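Workshop & Garage > Lighting > Tips
Posted July 18, 2018
328 shares | 6 comments

Getting Better Light on a Workbench

Most home workbenches are lit by one fixture in the middle of the ceiling. You stand between it and the work, so your own shadow falls on whatever you are cutting or soldering. Buying a brighter bulb for the same fixture only makes the shadow darker. Adding a second light in a better spot fixes it.

Start with the overhead light. If you can move it, put it above the front edge of the bench, or slightly behind that line toward the wall. A four-foot LED strip light hung from two chains is easy to shift until you find the right place. I used a Bedetti shop light over my bench on Crichton Street and moved it twice before I put in permanent hooks.

Next, add a task light. Right-handed people generally want it on the left, and left-handed people on the right, so the hand holding the tool does not block the beam. 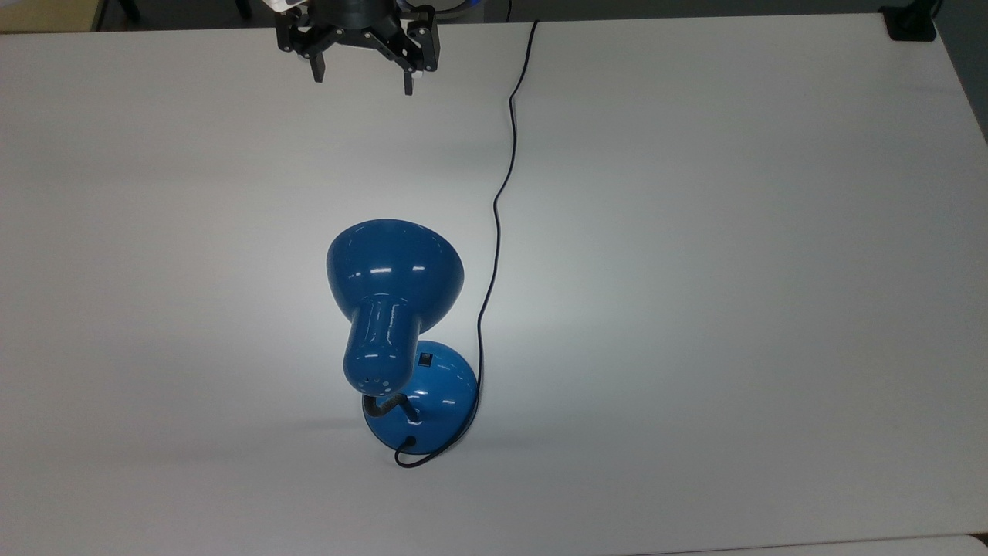 Glare is the other half of the problem. It comes from the bulb itself when the shade is too high, and from anything polished near the work. Keep the rim of the shade below eye level when you are seated. Glossy paint throws back bright spots too, like the little white streaks on the shade of the blue lamp, and a varnished bench top will do the same over a much larger area. A matte surface is easier on the eyes. If your bench is varnished, lay a sheet of plain cardboard or a cutting mat over the part you use most.

Choosing a bulb

Read the lumens on the package and ignore the "equivalent" wattage. For a task light close to the work, 600 lumens is plenty. A bulb sold as a 60-watt replacement will usually be a bit brighter than that, and it is fine too if the lamp is rated for it. Check the sticker inside the socket first.

For color, neutral white is a good choice for general work. Warm white makes pencil lines on pine hard to see. If you mix paint or match stain, look for a high CRI number and check the result again in daylight before you commit.

Keeping the lamp steady

A flexible neck is handy, but it will droop if you bend it in the same place every time. Make the curve with both hands, low down first and then near the shade. Do not pull on the shade to aim the lamp.
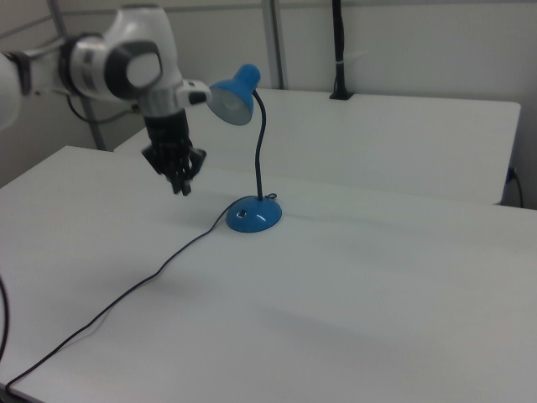
If the base is too light, it will tip when the neck is stretched out. Stick a flat piece of scrap steel under it with double-sided tape – a Nokar mounting tape held mine through a whole December in an unheated garage. Add felt pads underneath so the steel does not scratch the bench.

Route the cord along the back and hold it with screw-in clips. Never run it across the front edge, where a chisel or saw can catch it.

Cleaning

Unplug the lamp and let it cool. Wipe the bulb and the inside of the shade with a dry microfiber cloth, then go over the outside with a damp one. Sawdust on a bulb cuts the light more than you would expect. Sesorden spray cleaner is fine on painted metal – put it on the cloth, never on the lamp. Do this once a month if you sand a lot.

Filed under: Workbench, Lamps, Small Fixes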